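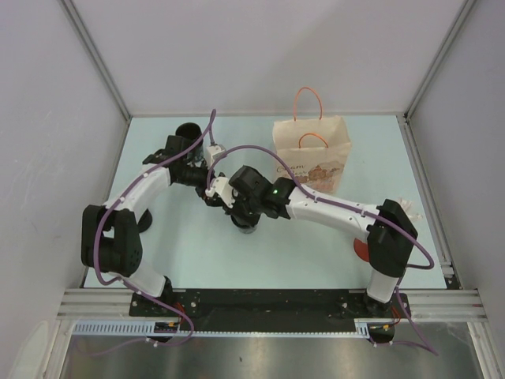

Chapter 9
Cups, Canisters and Lids

What this chapter covers
9.1 The plain cylinder
9.2 Capacity and what the label means by it
9.3 Lids, caps and the word "leakproof"
9.4 Color, and dark finishes in particular
9.5 Reading a test report

Before you start
You should have read Chapter 4 (Materials in the Home) and have your notes from the measuring exercise in Chapter 6. You will need a kitchen scale, a ruler, a tray, and two drinking vessels from home, at least one of them with a lid that comes off.

Very few household objects are simpler than a cup. It has a wall, a floor and an opening. Makers have been producing it for thousands of years in clay, horn, wood, metal and glass, and most of the problems were solved long ago by people who never wrote anything down. You would expect, then, that there would be little left to say when a company wants to sell you a new one. Pick up any catalog of kitchen goods and you will find a great deal being said.

This chapter is an exercise in checking it. We will take the claims that are commonly made about cups, canisters and their lids, and ask of each one what it would take to show that it was true. Some of them hold up well. Others turn out to mean very little once the conditions are written next to them, and a few can't be tested at all, which should make you wonder why they were printed.

Take the word "ergonomic." The Trendum range of straight-sided tumblers used in our classroom trials carries it on every box. The tumblers are cylinders. They have no handle, no waist, no grip ring and no change in width from top to bottom. They are pleasant enough to hold if your hand is the right size, and awkward if it is small. When a word would apply equally well to a length of drainpipe, it isn't telling you anything about the product.

"Stackable" is better, because it can be tried on a table in a minute. Even so, it needs questions. Do the cups nest one inside another, or does each stand on the rim of the one below? If they nest, do they come apart again with one hand? A straight wall doesn't nest at all, as a matter of geometry, and a cup sold as both straight-sided and nesting deserves a second look. The Stistley canisters described in Section 9.1 do stack, base on lid, provided that every lid is on. Take one lid off to get at the rice and the tower has to come down. The package is silent on this.

Then there is capacity. A vessel sold as holding 334 milliliters may hold that much when filled to the brim, with the liquid level with the rim and the cup standing on a flat surface where no one is going to touch it. Nobody drinks from a cup in that condition. What a buyer wants to know is how much it holds at a sensible fill, and manufacturers do not agree on where that line is drawn. You will measure both in Activity 9A, and you should write down both. A single number without a fill line is half of a measurement.

Lids give the most trouble, and Section 9.3 is the longest in the chapter for that reason. A lid is judged on whether it closes, but it spends a good part of its life somewhere else: on the counter, under a dish towel, behind the toaster, at the back of a drawer with several others that look nearly the same. A flat round lid in a dark color is easy to lose on a dark counter, and easy to confuse with the lid of the next size down. Navley prints a size on the inner face of each lid. This helps, although the print on one of our two sets was hard to read by the end of the school year, and we would like to see it molded in.

As for "leakproof," ask three things. In what position? For how long? With what inside? Cold water in an upright canister is a very easy test to pass. Hot soup on its side in a school bag is a hard one. The claim on the box is usually the same word for both.

Some claims come with a number attached, and students tend to trust those more. Consider "98 percent of users preferred it." Preferred it to what? If the other choice was no lid, the figure is no surprise. The Jaiswal leaflet reproduced in Section 9.5 reports 1,700 opening and closing cycles without failure, which sounds like a long life until you divide it by the number of times a family opens the coffee in a day. It also leaves "failure" undefined. A seal that still sits in its groove but no longer keeps out air may not have failed, depending on who is asked.

None of this means the products are bad. We have used several of them for years and would buy them again. The habit we want you to form is a narrow one: read the claim, look for the condition, and if you can't find it, leave the claim out of your decision.

Key terms
Brim capacity: the volume a vessel holds when filled level with its rim.
Working capacity: the volume it holds when filled to a stated line below the rim.
Seal: the part of a lid that touches the vessel and closes the gap.
Footprint: the area a vessel covers when standing.
Nesting: fitting one vessel inside another of the same shape.

Warm-up
Stand your two vessels on the tray with their lids off. Without measuring, write down which one you think holds more. Give a reason. Keep the paper until Activity 9A, and don't change your answer.

Next, find one word on the base, box or label of either vessel that makes a promise. Copy it exactly. Under it, write the test you would carry out and the result that would make you say the promise had been broken. If you can't think of such a result, write that down too.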